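Clearing off the craft table before November, when the back room goes back to being a guest room. Posting as I go so I have a record of what went where.

The table is staying. The black cloth is staying too. It hides the paint and the glue, and it goes in the wash with the towels.

Step one was pulling out everything that holds other things. Jars, tins, trays, a Gullico drawer set with two drawers that stick. I own far more containers than I have supplies to put in them.

Enda Horgan asked what I paid for all of it. Most came from the Duggan clearance shelf at 3 dollars each. The drawer set was 18. I would not buy the drawer set again.

Rule for the table: a container stays if I reach for it every day. Everything else goes on the shelf or in the donation box.

The black mesh pencil holder stays. I have had it since my first office job. It doesn't tip when I grab a handful of markers and the dust shakes out of it.

The purple cup is harder to place. It's a plain plastic tumbler, wide at the top and narrow at the bottom. I have used it for brushes, for rinse water and for loose pens.

Tried the two together, cup over holder, to see if they could share one spot at the back by the wall. 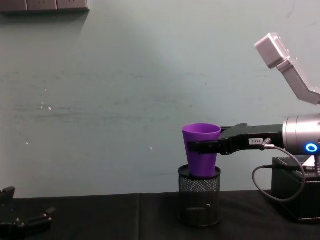 Can you store a tapered cup inside a pencil holder?

It depends on the two widths. The narrow end of the cup has to be smaller than the opening of the holder, and the cup will stop wherever it gets too wide to go farther. Measure both before you plan a shelf around it, and leave the cup empty if most of it sits above the rim.

Saoirse Hennessy stacks hers the other way, with the cup on the shelf and short pencils inside it. That works if your pencils are short. Mine are not.

Moving on to markers. Tested every one on scrap paper. Dry ones went in the trash, and caps with no marker went with them. I had been saving the caps.

Scissors go in the top drawer, the one that opens.

Paper is sorted by size now, not by color. I looked for a color maybe twice last year. I look for a size every time.

Donation box is taped up and by the front door. Noreen Kavanagh is taking it over to Clukalville with her own stuff.

Still to do: the yarn, the box of buttons, and the bottom shelf. Will post the shelf when it's done.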